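Home | About Us | Household Guides | Workshops | Contact
Search this site Go
Print this page | E-mail this page

Sorting and Folding Laundry in a Small Bedroom

Household Guide 7
Allach Home Skills Center

This guide is intended for residents who fold and store their laundry in the bedroom. It covers sorting, the folding of knit garments, and the return of clothing to the wardrobe. The method is the one taught in the Center's Saturday workshops at Pundik Hall and requires no special equipment.

Before You Begin

Clothing should be fully dry before it is folded. Check waistbands, cuffs, and the seams under the arms, where moisture remains longest. Any item that is still damp should be returned to the drying rack and left unfolded until the next day.

Clear a flat surface. A bed is suitable if the blanket is rolled or pushed toward the headboard and any charging cables are moved out of the working area. Place the laundry basket on the side of your weaker hand, so that the stronger hand is free to reach across and lift.

Sorting

Sort the contents of the basket before folding anything. The Center recommends the following order:

1. Remove towels and bed linen and set them aside for the linen shelf.
2. Separate knit garments from woven ones. Sweaters, cardigans, and jersey tops are folded; shirts and blouses may be hung.
3. Keep dark and light items apart. Lint from a black garment shows readily on white cotton.
4. Return socks and underwear to the basket. They are folded last.

Residents with larger households may prefer to sort by person first and by fabric second. Either system is acceptable if it is used every time.

Folding a Knit Garment

Knitwear stretches under its own weight and should not be held up by the shoulders for long. Support it from beneath with both hands when moving it from the basket to the folding surface.

1. Lay the garment face down and smooth it outward from the center.
2. Fold one side in toward the middle of the back. Bring the sleeve down so that it lies parallel to the side fold.
3. Repeat on the other side. The two sleeves should not overlap by more than the width of a cuff.
4. Fold the lower third upward, then fold once more to meet the collar.
5. Turn the garment over and square the edges.

If a sleeve slips loose when the garment is lifted, lay the garment down again and repeat from step 2. Tucking the sleeve in from the outside leaves a ridge in the fabric.

Stacking and Storage

Stacks of knitwear should not exceed 8 garments. Place the heaviest items at the bottom, with the folded edge facing out. Seasonal clothing may be kept in lidded boxes under a window or on an upper shelf, provided the wall behind is dry. Measure the shelf first and leave 2 inches of clearance above each box.

Clothing should not be left on top of a nightstand or on a chair overnight. For households where this occurs regularly, the Ortner shelf plan (Guide 6) sets out a simple arrangement of bins by type of garment. Printed copies may be collected at the Plillania Street desk during opening hours.

Finish with the items left in the basket, and put the basket away once it is empty.
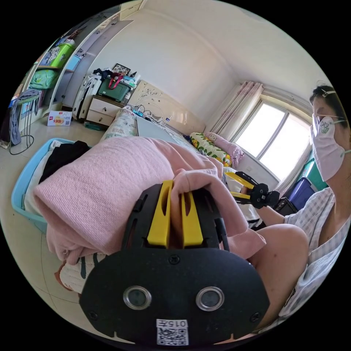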